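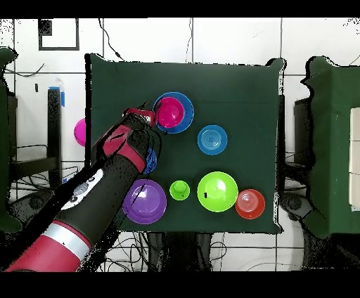
Week 5: Recording Demonstrations

Reading for this week: chapter on imitation learning in the course pack, up to the part on loss functions. Sharon Bakilana will cover the lab hour.

Two ways to show the task

In hand guiding, you hold the arm and move it yourself while the joint angles are logged. It is easy to learn, but your hands and sleeves end up in the camera view, and the policy may learn from them. In remote control, you stand back and drive the arm with a second device. The view stays clean, but you lose the feel of contact, and most people push too hard at first.

The tableware task

We use simple shapes in plain colors on a green cloth: cups, bowls and plates. A cup standing inside a bowl is harder than a cup on the cloth. The fingers have to come down between the two rims, or close on the cup from above, without dragging the bowl along. Plates that overlap a bowl are harder again. Start with the cup.

What to record

Joint positions, gripper opening, and the head camera, all on one clock. Write the operator's initials in the log. Keep failed tries in a separate folder and do not delete them.

How many

The Pretcombe set has 1,178 demonstrations, of which 98 were thrown out for clock errors. Your group needs 90 good ones by the end of the term. Change the layout after every 5 tries. If the cup always starts in the same place, the policy will learn the place.

Before next class

Bring one full recording and a plot of gripper opening against time. Mark where the fingers close and where they let go.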